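Fineo: a list of what household things are called

README, last edited 23/03/2021

Fineo is a plain-text word list for people who have to describe stuff they own to other people. Insurance forms, moving inventories, the note you leave for whoever feeds the cat. It holds 168 main entries and a good deal of bickering in the comments column.

It started life as the spelling file for Drurna, a home inventory program that never got past its settings screen. The settings screen was very good. The word list outlived it, and Mumuden now uses a trimmed copy for its search box.

What's in the folder

fineo.txt -- the main list, one entry per line, tab between columns
regional.txt -- 90 extra names that only make sense in certain states
rejects.txt -- words that were proposed and turned down, with grudges
palacios.txt -- the older list from the Palacios project, kept as it came

Columns, in order: preferred name, other names, room, comment. The room column is a guess. People keep slow cookers in the strangest places, and the list has stopped arguing.

A sample line:

computer case	tower, PC case, "the hard drive"	office	last one is wrong but everybody's uncle says it

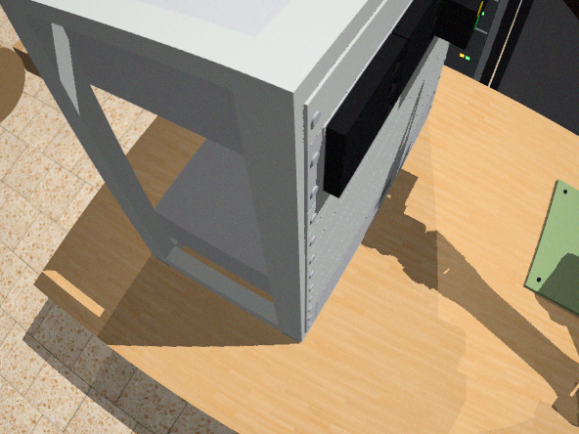
Entry: computer case. Light gray, upright, side open.

How names were picked

The preferred name is the one most likely to be understood over a bad phone line. That rule gave us "couch" over "sofa," and we have the emails to prove it. Brand names are left out of the first column, however much you want to put one there. They can go in the second.

Plurals are not listed unless the singular sounds silly. "Scissors" stays. "A tong" was tried in August and removed the same week.

Words for color are not part of the list. If you need to say your lamp is beige, we trust you to manage.
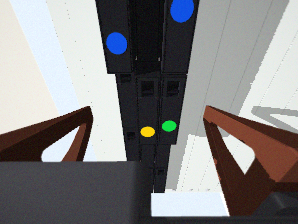 Filed under "object, black, tall." Two blue dots.

Known problems

The word "cabinet" appears in 28 comments and means something different in most of them.

The kitchen entries are much more detailed than the garage ones. Whoever wrote the garage section considered "tool, long" to be a finished piece of work, and so far no one has sent in better.

palacios.txt has trailing spaces on some lines. Removing them breaks the old sort script. We don't know why the old sort script cares, and the person who wrote it has taken up gardening.

regional.txt has three entries for the thing you put under a hot pan. Please do not send a fourth.

Changes

1.4 -- merged the bathroom and laundry sections; fixed the tabs
1.3 -- list cut to 145 entries, which was a mistake
1.2 -- "davenport" moved to regional.txt after a long fight

Using it

Copy it, cut it up, print it and tape it to a box. Credit is nice -- a line saying "word list from Fineo" will do. Corrections go in as a patch against fineo.txt, one entry per patch, with the tabs left alone.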